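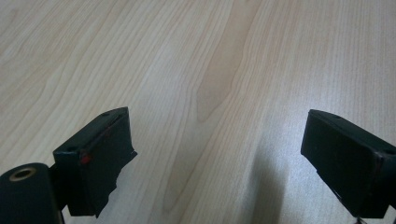

The tabletop, pale wood grain

Forum > Home and Garden > Furniture and Finishes
Topic: Oil or wax on a pale table top?

tealeaf_renby
Aug 11, 2020
Hello all, first proper post from me after lurking since December. I've got a light wood table and I can't decide what to put on it. My mum swears by beeswax, my brother-in-law says hard wax oil and won't hear a word against it. I like the colour as it is, very blonde, with that one warmer streak running up like a little flame, and I really don't want it going orange! It gets used for everything - sorting washing, homework, the odd dinner when the kitchen is too full. Budget is 15 pounds, maybe a bit more if it lasts. What would you do?

Gus_in_the_shed
Hard wax oil, the clear matt sort. Two thin coats, wipe off all the extra after ten minutes. Beeswax is lovely for a week and then somebody puts a mug on it.

pollywobble
Disagree with Gus (as usual, hello Gus). I've waxed our kitchen table for 19 years and it looks better now than when we got it. Yes you get rings. You rub them out and put a bit more wax on, takes no time. Oil turned my pine shelves the colour of a digestive biscuit.

Gus_in_the_shed
Was that clear oil or Danish oil though? Danish will yellow anything pale.

pollywobble
It was whatever was in the tin in my dad's garage, so fair point.

Yiran Gu
Before anyone opens a tin, is it solid wood or veneer? With that fine even grain I'd guess veneer, and if so it probably has a factory lacquer on it already. Oil won't soak in, it'll just sit there going sticky. Put a drop of water somewhere out of sight and leave it 15 minutes. If it's still sitting up in a bead you've got lacquer and all you need is a damp cloth.

tealeaf_renby
Oh no, I hadn't thought of that! I bought it second hand from the Prelwood shop in Neltoston, the one by the bus station, and the label underneath only says Prelwood 817. Does that mean anything to anyone? The corners are rounded over, if that helps.

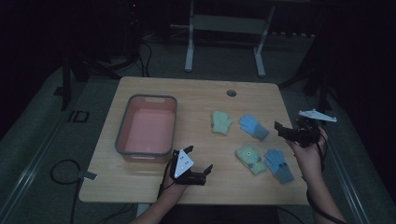
I did the drop of water on the underside like you said but then realised the underside might not be finished the same as the top. So I'm no further on, am I. Will try again near a corner tonight when the kids are in bed.

Gus_in_the_shed
Yes, do the top. Undersides are often left bare and they'll tell you nothing.

marmalade_hatch
We had a Prelwood table, no idea about the number, and ours was lacquered. My husband sanded it and went straight through the veneer in one corner. Please don't sand it!! We've had a plant pot on that corner ever since.

pollywobble
Ouch. All right, I'll give way on the wax if it's lacquered. Still say wax for solid wood though.

Gus_in_the_shed
Still say you're wrong.

tealeaf_renby
Right, did it on the top this time and the water stayed in a bead the whole time. Wiped it off and no mark at all. So lacquer?

Yiran Gu
Sounds like it. Save your money. Weak washing-up liquid on a cloth, wrung out well, then dry it. Go easy on spray polish, some of them build up and go smeary.

tealeaf_renby
Brilliant, thank you. Mum has already posted me a tin of beeswax so I suppose the bookcase is getting it. That one's definitely solid pine - does anyone know if I need to get the old varnish off first?

pollywobble
Yes you do, and start a new topic for it or Gus will be in here all night.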